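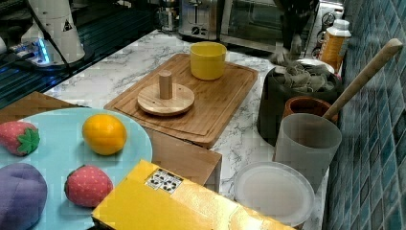
Convocatoria: redactores para revisar cómo se escribe sobre el hambre

En Itis llevamos años leyendo campañas de bancos de alimentos y casi todas nos suenan igual. Dudamos que otra historia conmovedora cambie algo, y dudamos también de nuestros propios folletos. Por eso buscamos 12 personas que quieran desmontarlos.

Qué se hace: leer 273 textos del archivo Lutarano, marcar lo que sobra y reescribir una parte, en piezas de 300 palabras como máximo.

A quién buscamos: gente que escriba con claridad y haya pasado por un comedor social, de cualquiera de los dos lados. El máster nos da igual.

Pago: 900 euros, en dos plazos. No ofrecemos «visibilidad».

Para apuntarse: una página propia y un párrafo sobre una campaña que no te creíste. Plazo: 18 de junio de 2023. Las cartas de motivación no se leen.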